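Notes from the Grernevdale traffic control centre open day

Up at silly o'clock, parked at Rinville park and ride by 7.40, bus in. Wanted to see how long the bus took in the morning rush seeing as we were going to be told all about it. 56 minutes. It's supposed to be 22. I had a seat, at least, which the people who got on after the hospital did not.

The control centre is behind the old tram sheds, brown door, no sign worth mentioning. Signed in, got a sticker, coffee from a flask. There were two groups and I was in the first, with Zohreh Ghasemi leading. She runs the signals team and has done the job long enough to remember when the ring road was one lane each way past the brewery. Talks fast. I've written down what I could.

The main room first. Smaller than I expected. A wall of screens, a long curved desk, four chairs, and three people in them who had clearly been asked to look busy and were in fact busy. A van had broken down on the Jafarzadeh roundabout just before we came in and you could watch the queue growing backwards down the hill, arm by arm. First the north side, then the supermarket exit, then the bus lane blocked as well because someone had pulled across to let an ambulance by and couldn't get back.

One of the operators put on a longer green for the hill. The queue started to move, a bit. Zohreh said the trick with the roundabout is holding people back further out, at the Rinville lights, so they wait there and don't all arrive at once. Drivers hate it. They see an empty road ahead and a red light and they write in.

They write in a lot. 689 complaints last year about the Rinville lights alone. She had the number ready.

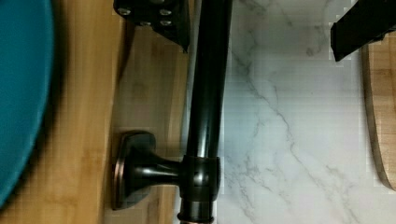

Why can't the lights just be left green longer on the main road?

Every second given to the main road is taken off the side roads and the people waiting to cross, and once a side road queue reaches back to the next junction it blocks the main road anyway.

She drew this on the whiteboard with a pen that was running out. Little boxes for cars. I got it by the second go. The man next to me did not get it, or didn't want to, and asked about the bus lanes instead, and we lost ten minutes to bus lanes.

For what it's worth, her answer on the bus lanes was that the inbound one works until the bridge and then stops working, as the bridge is too narrow and the lane just ends. Buses merge back in with everybody else. That's most of my 56 minutes right there. I asked if a set of lights before the bridge would help, to let the buses out first. She said it's been drawn up. It hasn't been paid for.

Then the back room, where the signal boxes are kept on shelves and tested before they go out to the street. Warm in there and noisy with fans. You can open the front of one and see the timer cards, some of the older ones are still in use out past the cemetery and spares are hard to find. The newer ones talk to the centre over the phone network. When they lose the connection they fall back on a fixed plan for that time of day, so they carry on, only a bit stupidly. I liked this room best. Could of stayed an hour.

Next to that is a desk for the Fakex trial. Fakex is the new system, it counts vehicles at each arm of a junction and changes the timings by itself every cycle, where the present one picks from a set of plans somebody wrote years ago. It's on at a handful of junctions along the ring road. The aim is to take in the whole corridor from Rinville to the bridge by next August.

Does it work? Depends who you ask. The evening queue at the brewery junction is shorter, she said, and showed a graph. The morning one is about where it was. 2,638 vehicles came through that junction in the morning peak hour on the day she had up, and her view is that there is no clever timing that gets that many through a junction that size without a wait. I thought that was a fair thing to say in front of visitors. 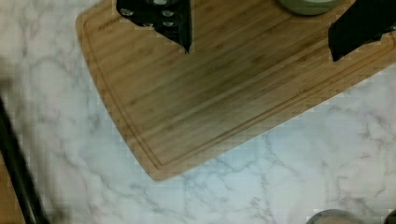
Questions at the end

We had a quarter of an hour back in the meeting room. Most of it was people's own junctions. Mine was the school crossing on Tannery Road where the green man lasts about as long as a sneeze. She took the details and said the time is set by the width of the road, and the road was widened, and it may be nobody went back and changed it. Going to chase that one.

Somebody asked about putting the fares down to get cars off the road. Not her department, she said, but she'd take fewer cars however they came. Somebody else wanted the roundabout ripped out and replaced with lights. They've modelled it. Better in the morning, worse at the weekend, and a year of roadworks to get there.

A woman near the front asked about roadworks in general and why three lots can be on at once on the same route. Water and gas can dig for an emergency and tell the council afterwards. Planned works have to book a slot. The centre gets the list and does new timings for each one, if they get it early enough, and sometimes they don't.

If you're thinking of going

It's free but you have to book through the council site, and the page is well hidden, look under highways then events. Allow an hour and a half. Stairs to the main room, lift round the side if you ask at the door. No photos of the screens. Kids would be alright in the signal box room and bored in the rest. Go in the first group if you can, teh rush is still on and there's more to watch.

Bus back to Rinville left just before noon. 24 minutes, straight through, every light green after the bridge. Van had gone.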